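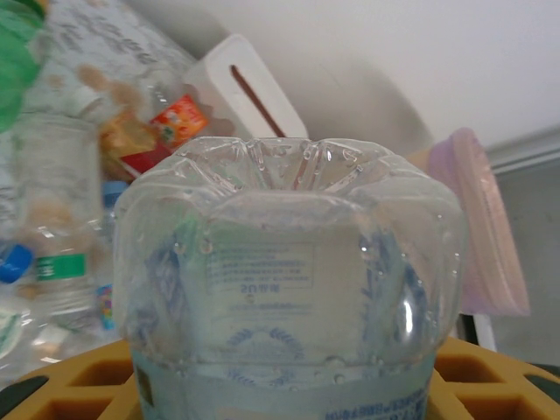 # jarkar-wristcam-grippers

Wrist camera clips + logs for comparing two grippers on household stuff, mostly packaging. Same arm, same controller, two hands. Maintained by Llinos Edwards at the Flolthorpe bench.

4 min read

Status: usable, still messy. Second pass of labels merged September 2022. Read "Known problems" before you train anything on it.

## What's in here

- 919 grasp attempts, one folder each
- 44 object types (list in `objects.csv`)
- two grippers: Burora two-finger parallel, Holzer three-finger soft
- wrist color video, joint states, gripper width, commanded vs. measured force
- a result label per attempt, plus a free text note if whoever ran it bothered

No depth. We tried depth in May and the clear plastic came back as holes, so dropped it. Might come back if someone finds a sensor that copes.

## Why

Wanted to know which hand to keep. Every gripper page shows a block or a foam ball getting picked up. We care about clear bottles, crinkly snack wrappers, thin lids, things leaning on other things. So that's what is in the workspace, and it's crowded on purpose. Bottles go in upright, upside down or lying flat. Upside down is the nasty one. The ribbed base is the narrow bit now and both grippers want to close on it from above.

## Layout

 data/
 burora/
 attempt_xxxx/
 wrist.mp4
 state.csv
 result.json
 holzer/
 (same)
 objects.csv
 splits/

`state.csv` is one row per control tick. Time is in ms from start of approach, NOT from start of video. Offset is in `result.json` under `video_offset`. Yes this is annoying. Fixing it would break everybody's loaders so it stays.

## Result labels

- `held`: lifted, still in the hand at the end of the hold
- `slipped`: lifted, lost it during the hold
- `knocked`: target or a neighbor went over before closing
- `crushed`: held but visibly deformed
- `missed`: closed on nothing

`crushed` is a judgment call. Thin bottles flex a lot and spring back. Rule we used: if it was still dented after release, crushed. If it popped back, held. Two people labeled, disagreements went to Llinos.

## Quick findings

Not a paper, just what we saw.

Burora: better on caps and anything with a stiff edge. Fast. Hits neighbors on the way in because the fingers are wide when open, so most of the `knocked` labels are its. On upside-down bottles it does OK if it lines up across the lobes, badly if it comes down at an angle.

Holzer: kinder to wrappers, almost never crushes. Slow to close. Droplets on the plastic make it slide, wet bottles are its worst category by far. Also the pads pick up dust and nobody wiped them on a fixed schedule, so later runs in a session are probaly worse than early ones.

We kept the Burora for bottles and lids. Holzer goes on for bags. Swapping takes a few minutes plus recalibration, which is the real cost.

## Camera notes

Small wide lens, fixed to the wrist. Sees the target close up and very large for the last part of the approach, with everything else blurred or hidden behind it. Things to watch for:

- see-through targets. You get the back of the label through the front wall, so text comes out mirrored. Our first detector read that as a different object class. Don't use horizontal flip augmentation and then wonder why label reading is bad
- glare on bottle shoulders. Vertical white streak, moves with the arm
- auto exposure was left ON for the first 78 attempts. Locked after that. Flagged in `result.json` as `ae: true`
- background changes a bit. Cloths, boxes, whatever was there

Exposure lock helped more than any of the model changes, for what it's worth.

## Controller

Same one for both. Position control on approach, switches to force limit at first contact. Force limit set per object in `objects.csv`, not per gripper, which maybe favors the Burora. Open to arguments. Try your own limits if you have the hardware and please send the numbers.

## Splits

`splits/by_object` holds out whole object types. Use this one. `splits/random` is there for people who want big scores.

## Known problems

- some notes are in shorthand, sorry
- measured force on the Holzer drifts. Zero it using the rows before contact
- a few videos end before the hold finishes. Label is still right, it was written down live
- clear bottles of differnt sizes share one object id in early attempts. Don't use those for size stuff
- joint 5 has a small offset after the arm was moved. Noted per session, not corrected

## To do

- [ ] rerun wet bottles with clean pads every time
- [ ] script to shift the timestamps (separate file, leaves originals alone)
- [ ] get to over 1000 attempts, the extra ones mostly lids
- [ ] third gripper?? suction cup is in a drawer, needs a hose fitting

## Use

Research and teaching, fine. Credit "Jarkar wrist camera gripper set". Found a wrong label? Open an issue with the attempt number and the gripper name, the numbering restarts per gripper so number alone is no use to us.

12 shares · 3 comments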